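3.2 Shelf position and unit price

Price records were collected in 13 small groceries in Zallitz, following the procedure of Babaei and Mahmoudi. In each shop we noted the shelf level of every bottled or packaged product, and the unit price as it was printed on the label. Products without a readable label were left out, so the final sample contains 991 items. 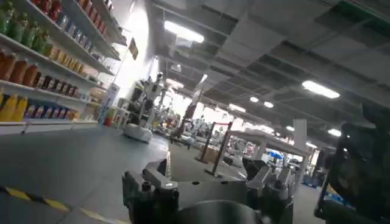
Figure 2. Shelving with bottled and packaged goods.

The shelf level was coded from the floor up, and the two lowest levels were joined in the analysis. Seven items had a different price at the second visit in December — for these we kept the first price. The model includes a fixed effect for the shop, as suggested by Dreßler, but not for the supplier, whose name was often missing in our records.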